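Snacks in shared bedrooms: sorting by wrapper
August - Roksolana Holovko

3.2 Where the packets end up

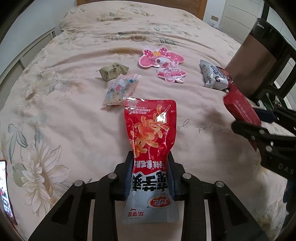 Figure 2. Snacks on a bed, with a red Weilong (卫龙) pouch of spicy strips upright in front.

Holovko objected to an early draft of this section, saying that a bed is a poor place to sort food and that crumbs would skew what people kept. We left the bed in. Most residents of the Prestport house told us they unpack there first, and a desk would have changed the habit we wanted to record.

Residents sorted their snacks by wrapper before they sorted by taste. Tall pouches such as the one in Figure 2 went to the back of the drawer, standing up. Small pillow packets and single pastries in clear plastic were put in front - these were the ones eaten between classes. Foil-wrapped bars went into coat pockets and often never reached the drawer.

Flat items were harder to place. A sticker packet like the pink My Melody one in the figure is not food, but it was bought on the same trip and unpacked with the rest. We logged such items under "other" and left them out of the totals in Section 4.

The diary sheets list almost 300 packets over 13 weeks. Entries from 2 residents who shared a drawer were merged.

Filed under: Household Studies / Food at Home

Recent items
Drawer dividers and the Sturex survey
Lunch boxes in Magyar Street flats
Postitz pantry notes, part 2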